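Keeping a Shared Desk Tidy: Report of the Small Storage Project

Group members: Lâm Lò, Rosário Bastos, Efraín Arango, Matvii Yurchenko
Supervisor: Valentin Mayrhofer

1. Why we chose this subject

In the Hudham building the students of our course share the desks. When a person finishes, the next person comes, and very often the first person has left behind pens, cables, sample bags and cups. At the start of September our supervisor asked each group to find a small everyday problem and to study it with simple methods. Our group chose the desk.

We wanted to answer one question: does a fixed place at the back of the desk help people to put small things away? We did not want to build new furniture. We used what can be bought ready and what the school already has.

2. The desk and the storage

The desk is white, with a metal frame, and it stands against a white wall. On it we use an open shelf organizer of black wire mesh with a light wooden base. The organizer has its opening to the front, so that a person who sits or stands at the desk can reach inside without moving it. For the smallest things we added yellow plastic containers. Matvii proposed yellow, as he thought a strong colour is easier to find on a white surface, and we all agreed with him. 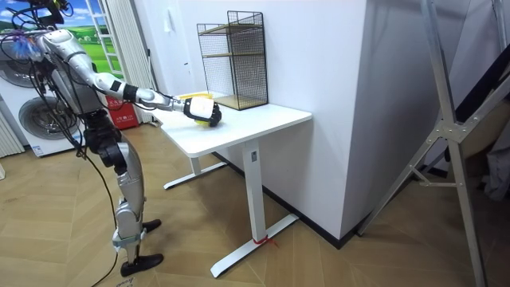
Why did we not choose a closed cabinet?
We discussed it in our first meeting. A closed cabinet hides the mess, but people forget what is in it, and in our earlier trial with a cupboard from Crichton the same pair of scissors was bought two times. With open mesh everybody sees what is inside before they look for it somewhere else.

3. How we worked

The study had two parts of equal length. In the first part the desk had no storage and we only wrote down what was left on it at the end of each session. In the second part the organizer and the yellow containers were in use. Efraín made the record sheet and Rosário put the results in a table. In total we recorded 106 sessions. We wrote down 234 objects left on the open part of the desk, and 90 of them belong to the second part.

We did not tell the other students what we were counting. We told them only that there was a new shelf and that they could use it. After the second part we asked them for their opinion with a short form of 4 questions.

4. Results

The number of objects left on the desk went down from 144 in the first part to 90 in the second. This is a good change, but it is smaller than we had hoped. The pens and the small tools were put away most often. Cups and papers stayed on the desk almost as before. A cup does not go well in a container with holes in it, and large papers become bent when they are put in a shelf.

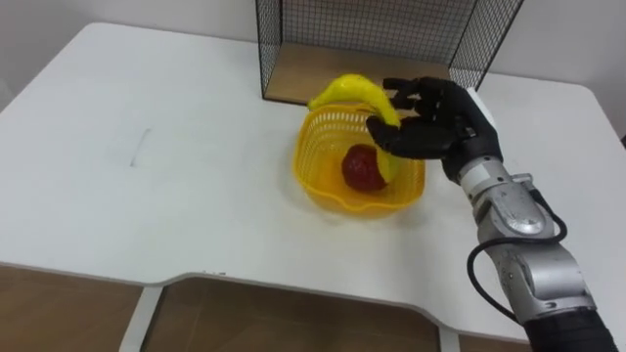 Several students wrote in the form that they liked to lift the whole container out, take it to the front of the desk, work from it and then return it. We had not planned this use. Lâm thinks it is the most useful result of the project, and for the next version we would like to try containers with a handle. One student wrote that the shelf takes too much of the desk when a large drawing must be spread out. We find this a fair comment.

We also tried labels from Plumik on the wooden parts. They did not stay well and we removed them before the end of the second part.

5. What we would change

The two parts were not at the same time of the term, and in the second part there was more group work. This can have an influence on the numbers. With more time we would use two desks in parallel, one with storage and one without. We would also write down the time of day, as Rosário noticed that the evening sessions finished in more of a hurry.

The organizer will stay on the desk until the end of the term. The record sheets are kept in the blue Ititz folder in the course office, where other groups can read them.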